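Religion, Property and the State
Handout 6: Disputed sacred sites
Tutor: Beatriz Correia

Read this before the seminar. It covers the main terms and one worked case. The reading list is on the module page and has not changed since September.

1. What counts as a disputed site

A site is disputed when two or more religious communities claim a right to own it, to worship there or to decide who may enter. These are separate rights and students often run them together. A community may accept that it does not own a building and still claim the right to pray in it on certain feast days. Another may hold the deeds and have no wish to use the place at all.

Most disputes begin with a change on the ground. Typical triggers are repair work, a road scheme, the sale of a neighbouring plot, or the find of older masonry under a later floor.

2. Kinds of evidence

Title documents. Deeds, grants, tax registers and court orders. Courts give these the most weight, but early grants often describe boundaries by trees or streams that have gone.

Physical remains. Foundations, carved stone, burials. They can show that an earlier building stood on the spot. They do not show who has a right to it now.

Custom. Long and open use by one group, usually proved by witnesses and by records of festivals or repairs.

Religious testimony. Statements by clergy, visions, oracles, oral history. Secular courts rarely accept these as proof of title. They matter a great deal to the parties, and a settlement that ignores them tends not to last.

3. Worked case: the Kalska chapel

The village of Kalska has a small hill chapel used by the parish. When the floor was lifted for drainage work, the builders found a stone basin and part of a wall on a different line from the present one. The Burkusine brotherhood, a separate order with a house in the next valley, said the remains belonged to its first shrine and asked for the work to stop.

The parish relied on a land register entry and on 127 years of unbroken services. The brotherhood relied on a grant said to be 600 years old, known only from a later copy, and on its yearly walk to the hill. A petition supporting the brotherhood carried 800 signatures, 38 of them from Kalska itself.
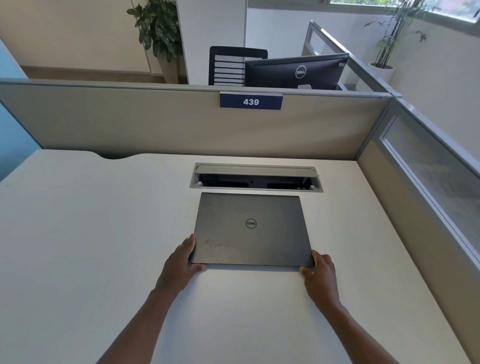

The district court left ownership with the parish. It also ordered that the remains be kept in place under a raised floor and that the yearly walk be allowed to end inside the chapel. Neither side appealed. Rebelo's article in the reader argues that the court avoided the question of the grant altogether, and you should decide whether you agree.

4. For the seminar

Come ready to say which of the four kinds of evidence each side used and where each was weakest. Bring one page of notes. We will split into two groups, parish and brotherhood, and swap halfway through.

Essay titles are due by 22/02/2020. The Satbridge archive visit is optional and does not count towards the mark.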